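Table and Kitchen Task Participants — Flulton site

Nkosi is looking for adults to carry out short tabletop tasks with ordinary kitchen items. The work is seated, repetitive and paid by the session. No earlier experience is required.

Tasks
Hanging cups on a mug stand and taking them down again
Stacking and unstacking small dishes
Returning each item to its start position between rounds

A session consists of 87 rounds, split into blocks with a rest break after each block. Participants attend 7 sessions in total. All items are handled with hand-held grippers, one in each hand. Training on the grippers takes place before the first session and is paid at the same rate.

Requirements
Age 18 or over
Full use of both hands and no current wrist, elbow or shoulder injury
Normal vision, with or without glasses
Able to follow written instructions in English
Available between 9 a.m. and 1 p.m. through December

Left-handed applicants are welcome. Rings, bracelets and watches must be removed before work starts. Sleeves should be close-fitting or rolled to the elbow.

Conditions
Breakage of cups or dishes in normal use is not charged to the participant. Participants may stop at any point and are paid for completed blocks — a part-finished block counts as complete if the stop is for discomfort.

How to apply
Send your name, phone number and preferred hours to Precious Mokgethi at the Flulton front desk. Questions about the tasks go to Hendrik Venter. Applicants receive a reply within five working days. Please state in your message whether you have taken part in an earlier Nkosi session.

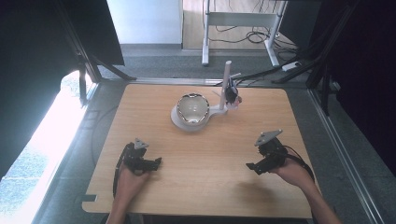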